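Robot Programming Lab – Handout 6
Teaching by demonstration: hand guiding and remote control
Instructor: Danuta Sobczak. Lab notes by Ozan Ağca.

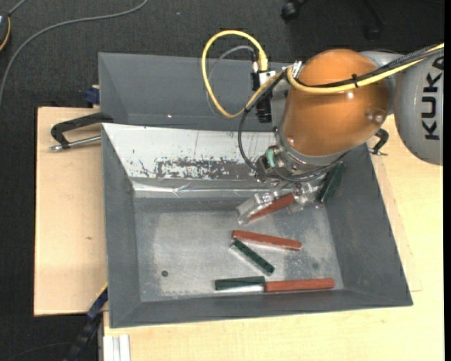 What is the difference between hand guiding and teleoperation?
In hand guiding you hold the arm and move it through the task yourself while the controller records the joint positions. In teleoperation you stay outside the cell and drive the arm with a second device, such as a joystick or a smaller leader arm.

Terms to know
Demonstration – one complete run of the task, from start pose to end pose.
Waypoint – a stored pose the arm must pass through.
Policy – the rule that picks the next motion from what the sensors report.

Picking from a bin
Bars in a metal bin make a good first task. They lie at different angles, some close to a wall, and the fingers have to go down between them without touching the sides. With hand guiding, your own arm can block the camera. Teleoperation keeps you out of view, but you lose the feel of contact, so slow down before the fingers close.

Recording
Each group records 80 demonstrations, half by hand and half by remote. Move the bars between runs. Keep failed grasps in a separate folder – we use them in the next unit. Name files with group, method and run number.

Last term's Akis set had 399 runs, and 122 of those were thrown out for missing gripper signals. Check that signal before you start.

Reading: Dutness lab manual, the chapter on leader arms. Bring your plots to the next session.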